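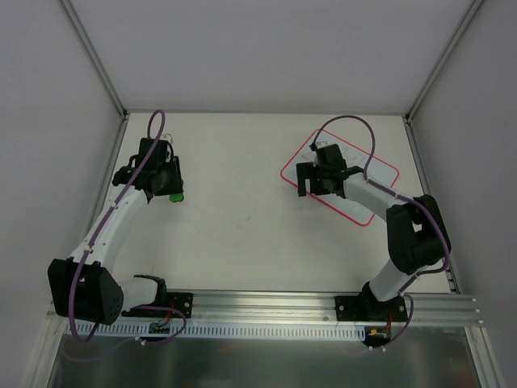
How long should a school club spend on cable routing before it starts programming a pair of arms?

Two full sessions is about right for a first build. Clubs that give it less usually end up taking the sleeves off again in the middle of term.

Home | Club notes | Build guides | Rules | Parts list | Contact

Dressing the cables on a two-arm cell

By Jean Kinnear. Last revised 1 March 2020.

These notes are for students entering the paired-arm class of the Temer Challenge. They assume the arms are already bolted to the front rail and that each joint has been moved by hand through its full range. If a joint is stiff, sort that out first.

What you need

Braided sleeve, enough for both arms plus a spare length
Small cable ties, white or natural so you can see them against the sleeve
Side cutters
Masking tape and a marker pen
A hex key set

We use purple sleeve because the club bought a reel of it. Any colour will do, but keep it the same on both arms. The Custex sleeve we had before frayed badly at the cut ends and needed tape on every one.

Step 1. Switch off at the wall and unplug both supplies. Wait for the lights on the boards to go out.

Step 2. Label every connector at both ends before you thread anything. L1 to L6 for the left arm, R1 to R6 for the right. Write on the tape first and then wrap it.

Step 3. Thread the wires from the wrist end. Leave 9 cm of bare wire at the base for the connectors.

Step 4. Make the wrist loop. The sleeve should leave the wrist, rise above it and come back down to the forearm in one open curve. Turn the wrist by hand to both end stops and watch the loop. If it pulls flat at either end, it is too short. If it can drop in front of the jaws, it is too long.

Step 5. Fix the sleeve along the forearm. Put one tie near the middle and another closer to the elbow. Do them up finger tight for now – you will be moving them.

Step 6. Take the sleeve round the elbow. This is where most of our failures have been. Fold the arm up as far as it will go, check that nothing is pinched, then straighten it and check again. The curve should be wide enough that you could put a thumb inside it.

Step 7. Bring the cable down to the board below the rail. Leave slack beside the base so that the connectors carry no load. Keep it clear of the bolts, or you will be undoing everything the next time a base plate needs tightening.

Step 8. Tighten the ties and trim the tails flush. A tail left long will scratch the next person who reaches in.

Testing

Plug in and run each arm alone at the slowest setting. Then run both together, with one person on the stop button who does nothing else. Deok-su Lim wrote a short routine for this called sweep_both, and it is in the shared folder. It takes the arms through 800 moves, and we let it finish before anyone loads a task program. Stop at once if a sleeve touches the other arm.

When that is done, put out the practice pieces and try a slow pick with each side. Watch the sleeve as well as the jaws. A loop that behaved in free air can still catch when the arm is reaching low.

Check the ties again in July, before the cell goes into storage. Write any changes in the build book with your initials.

Related pages

Squaring up an aluminium frame
Setting joint limits for the Plallska task
Choosing jaws for small parts
Van Leeuwen round: scoring sheet and notes
Packing the cell for transport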